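Sweeping Up, 358 Times Over

Kover, a small automation firm in Fladesville, has spent the spring collecting demonstrations of a job most people finish in a minute: clearing litter off a floor. The project is called Brirnasex. Its output is a set of recordings, each one a complete run by a two-armed robot under human control, to be used later as training data.

The task calls for both arms. One holds the dustpan, the other works the broom, and the learning system has to pick up how the two depend on each other. A pan held at a poor angle spoils a good stroke. 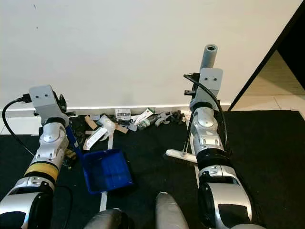
Litter is laid out by hand before each run. Early sessions used the same few items in the same spots, and the first model trained on them did poorly when a bottle was moved 40 centimeters. The layouts now change every run. Paper, cardboard and plastic behave differently under a broom – a bottle rolls, a strip of packaging folds – and the set needs enough of each.

Operators work in blocks of 12 runs, then swap. Fatigue shows up in the data as hesitation, and a model will copy hesitation as readily as anything else.

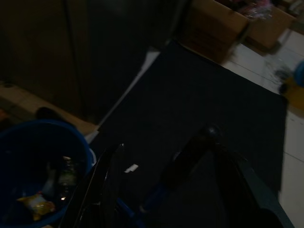
Wrist views are stored alongside the head view on a shared clock. Châu, the firm's labeling tool, splits every run into short segments such as reach, sweep and lift. By May it held 3039 segments from 358 accepted runs. Failed runs go in a separate folder, with a note on where the fault began. The next block adds a second room with different flooring.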